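Bon, fil sur les fontaines et points d'eau de Dinau dans OSM, parce que je reçois la même question en MP depuis ce matin et que je tape plus vite ici

Point de départ : le fichier de la mairie. 117 points d'eau. CSV, séparateur point-virgule, coordonnées en Lambert 93 mais l'entête dit WGS84. Bref.

Si vous ouvrez ça direct dans JOSM tout part dans l'océan. Reprojeter d'abord. Dans QGIS : importer en 2154, exporter en 4326, vérifier sur le fond IGN que la fontaine de la place est bien sur la place

Ensuite la question des tags, celle qui fâche. amenity=drinking_water c'est pour de l'eau potable. Pas pour « il y a un robinet ». Un robinet au cimetière c'est man_made=water_tap + drinking_water=no si c'est écrit dessus

Et si rien n'est écrit ? Vous ne mettez rien. Pas de drinking_water=yes « parce qu'on est en ville ». J'ai déjà repris toute la rue haute pour ça le mois dernier

Les vieilles fontaines : amenity=fountain, et drinking_water=yes/no en plus si vous savez. Pas deux noeuds superposés svp. J'en ai trouvé 14 en double hier soir, tous autour du lavoir et de la montée

D'ailleurs le lavoir : amenity=lavoir, sur le batiment ou le bassin, pas sur un point posé au milieu de la rue. Oui je sais que la mairie l'a mis dans la colonne « fontaine ». La colonne « fontaine » contient aussi une bouche incendie

Pour Zimby : la dernière version propose « point d'eau » dans les raccourcis et ça sort un natural=spring. Bug connu, ticket ouvert depuis mars, pas corrigé. En attendant passez par la recherche de tag, à la main

(une source captée avec un tuyau qui sort du mur, là oui, natural=spring ça se discute. mais sur le parking de la salle des fêtes non)

Accès : beaucoup sont dans des cours d'école ou derrière le stade. access=private ou access=customers selon les cas, sinon des randonneurs vont se retrouver devant un portail fermé. Ça nous est arrivé avec le refuge Mudgway, on a eu deux mails pas très aimables

Saisonnier : les services techniques coupent l'eau l'hiver sur la voie verte. seasonal=yes au minimum. Si quelqu'un a les dates exactes de coupure je prends, le panneau est illisible

La licence maintenant. Fichier en Licence Ouverte, compatible, ok. Mais il faut mettre la source sur le changeset, pas sur chaque objet. source=Commune de Dinau + le millésime. Et un commentaire qui veut dire quelque chose, « maj » c'est pas un commentaire

Par contre NON on ne recopie pas depuis l'appli Riler. Leurs conditions l'interdisent, j'ai relu deux fois. Même si leurs points sont mieux placés que ceux de la mairie (et ils le sont, c'est rageant)

Procédure pour les imports, je la remets : on prévient sur la liste, on écrit la page wiki, on attend les retours, et APRÈS on envoie. Quelqu'un a chargé 1 000 objets d'un coup sur la commune voisine sans rien dire, révoqué dans la nuit. Tout le monde a perdu son temps, lui compris

Nous on fait pas d'import en masse de toute façon. Découpage par quartier, chacun prend le sien, vérif terrain, photo si possible, envoi en petits changesets. Le tableau est sur le pad. Si votre quartier est en vert c'est fini, n'y retouchez pas

Règle maison pour le doublon : s'il y a déjà un noeud OSM à moins de 100 mètres on ne crée pas, on va voir sur place. Le GPS du téléphone dans les ruelles c'est n'importe quoi, surtout côté falaise

Et gardez l'objet existant ! On déplace, on complète, on ne supprime pas pour recréer. L'historique sert. Il y a une fontaine avec un fixme qui raconte toute l'histoire de son débranchement, ce serait dommage

Question reçue à l'instant : « et bottle=yes ? » Oui, utile. On l'ajoute si une gourde passe sous le jet. Si c'est un petit bec à bouton poussoir au ras de la vasque : bottle=no

Autre question : ref de la mairie, on garde ? Oui dans ref, tel quel avec les zéros devant. Attention LibreOffice les mange à l'ouverture, importer la colonne en texte

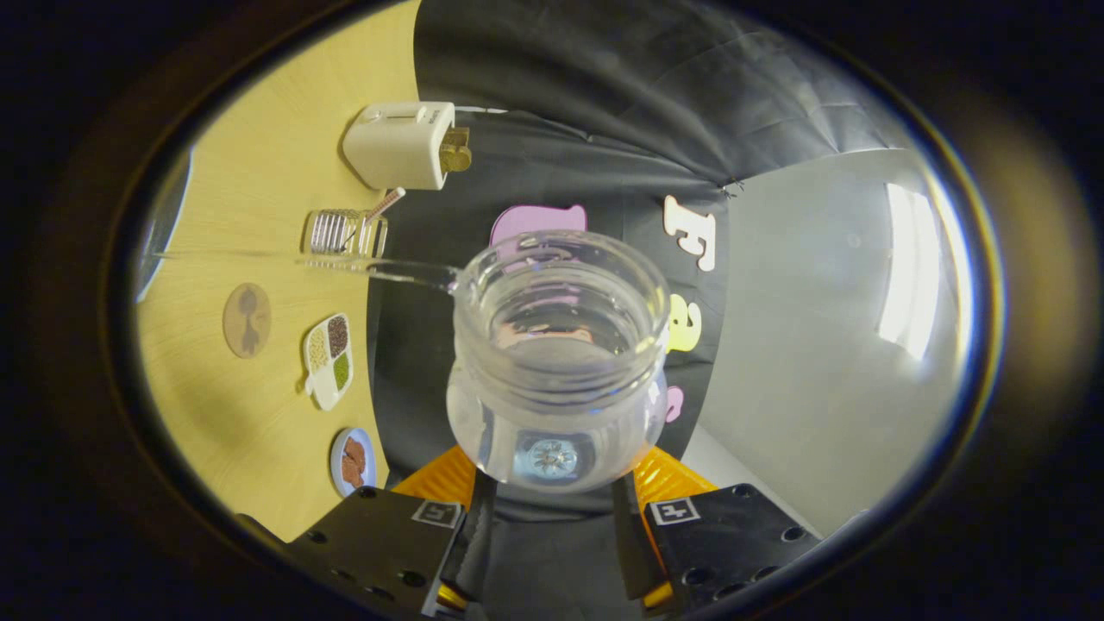
Groupe carto de Dinau, équipe points d'eau

Reste à faire : le bas du canal, les deux campings, le chemin du réservoir. Dites sur le pad ce que vous prenez. Je regarde les changesets ce soir vers 21h, pas avant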